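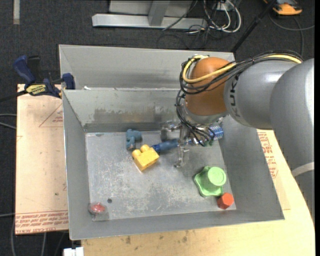 Picking the last few things out of a bin
Speaker notes, planning and perception session
December 2024
4 min read

Opening. Say who we are: the Machala software group at Vetard. I work on the layer between the camera and the arm controller. The talk covers how we pick mixed small objects out of a metal bin, and mostly how we handle the bin when it is nearly empty.

A full bin is forgiving. If the first grasp is bad there are plenty of others to try. Once only a few objects are left, they end up by the walls and in the corners, and each one may have only a couple of usable grasps. Our planner used to give up at that point. Most of the work since April has gone into that.

Setup. KUKA arm, gripper with long narrow fingers, two metal bins side by side with their shared corner clamped. Camera is fixed and looks down into the bins. Objects are toys and small household things. Point out the block with studs and the red thing in clear packaging, I come back to both.

Perception. Bare sheet metal is hard on depth cameras. The floor is scuffed, so it returns fairly well, but the walls give us holes and ghost surfaces. We stopped trying to measure the walls. The bin model is loaded from a file, aligned once at startup, and checked every 400 cycles. If the alignment has moved more than 2 millimeters, the cell stops and asks for a new calibration.

After that we remove everything that belongs to the bin and segment what remains. Stains and marks on the metal used to come back as objects. The fix was dull: a segment now needs height above the floor model as well as a color difference. Flat things suffer from this and I will say so if asked.

Clear packaging. The segmenter finds the red part and misses the plastic around it. Grasps were planned on the red part and the fingers came down on film they did not know was there. We now grow the mask for anything with patchy depth around it and lower the grasp score. It is a workaround.

Grasp candidates. We sample on the segmented cloud, then throw out anything where the fingers hit the wall model. Near a wall that can remove nearly all of them. Enari, our planner, handles this by allowing the tool to tilt, up to a limit set per bin. (Pause here, people usually ask about the limit. It comes from the wrist and the cables. The cable bundle goes around the wrist and down to the gripper, and some tilts pull on it.)

Cable model. We treat the bundle as a fat capsule attached to the wrist link. Crude, but cheap to check. Joint 7 gets a tighter range in software than the arm allows. Before we did that, the planner liked to spin the wrist the long way around because the path was shorter in joint space.

Motion. Approach is planned in two pieces, free motion to a point above the rim, then a straight line down. The straight line is checked first. If it fails there is no reason to plan the rest. This one change cut planning time by 67 percent on our test set – the biggest gain in the talk, and it was a reordering of existing code.

Tooling. Every cycle writes one log with the cloud, masks, all candidates, and the reason each was rejected. The viewer is called Badton. Show the rejection filter if there is time. Skip it if the session is running late.

What still fails. Objects lying against each other get merged into one segment. Corners are still slow. Force on contact with the floor is handled by a plain threshold – we would like something better.

Questions.

Comments (3)

gridlock_b: Do you replan if the object moves during the approach?

The author: No. The camera view is blocked by the arm by then. We look again after a failed grasp.

tmo_ctrl: Checking the descent first seems obvious now, but our stack does it the other way around too. Going to try it.

Related
Calibrating a fixed overhead camera without stopping the cell
Logging rejected grasps in Badton
Joint limits and cable routing: notes from Vetard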